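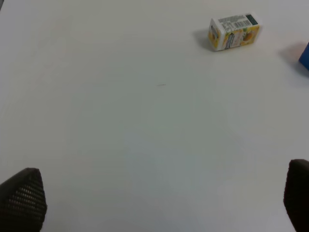 Un plateau blanc mat pour le goûter, c'est de la folie, m'a-t-on écrit le mois dernier, et il paraît que je passerais ma vie l'éponge à la main ! Eh bien, j'ai la table Lellero depuis septembre, et je la vends toujours avec le même plaisir. Oui, on voit la moindre miette, le moindre cheveu. Moi j'aime bien : je sais où passer le chiffon. Et une briquette de jus posée là-dessus, avec ses jaunes et ses oranges, ça met tout de suite un peu de gaieté.

Table Lellero, réf. 1017
Plateau blanc mat, bords unis
4 pieds à visser (clé fournie)
Poids : 21 kg
Prix : environ 400 euros selon la finition des pieds

Côté montage, comptez une petite soirée. Je l'ai fait seule, plateau retourné sur une couverture, et je n'ai pesté que pour le dernier pied (il faut serrer à la fin, tous ensemble, c'est écrit sur la notice mais en tout petit). Pour le nettoyage, eau tiède et savon noir, surtout pas de côté vert de l'éponge, ça lustre le mat par endroits et on ne rattrape plus rien.

Ce que je préfère, c'est la poser avec des choses sombres : un objet presque noir, finement strié sur la hauteur, et le blanc paraît tout de suite moins froid.
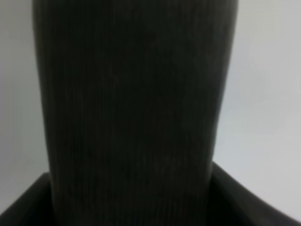
J'ai essayé aussi avec de la couleur vive, mais je m'en lasse plus vite. Dans la gamme Grendano, les teintes charbon vont très bien avec, et si vous avez déjà des chaises Brannigan, l'assise passe dessous sans toucher.

Imprimer cette page | Envoyer par e-mail

Commentaires

Est-ce que le plateau est vendu sans les pieds ? J'ai déjà des tréteaux.

Réponse de la boutique : oui, sur demande, écrivez-moi avec la hauteur de vos tréteaux.

Reçue hier soir, très jolie. Par contre c'est lourd, prévoyez quelqu'un pour l'escalier !

Le jus d'orange, ça tache ou pas ? Chez nous ça déborde à chaque goûter.

Histby | Nous contacter | Tous droits réservés | Haut de page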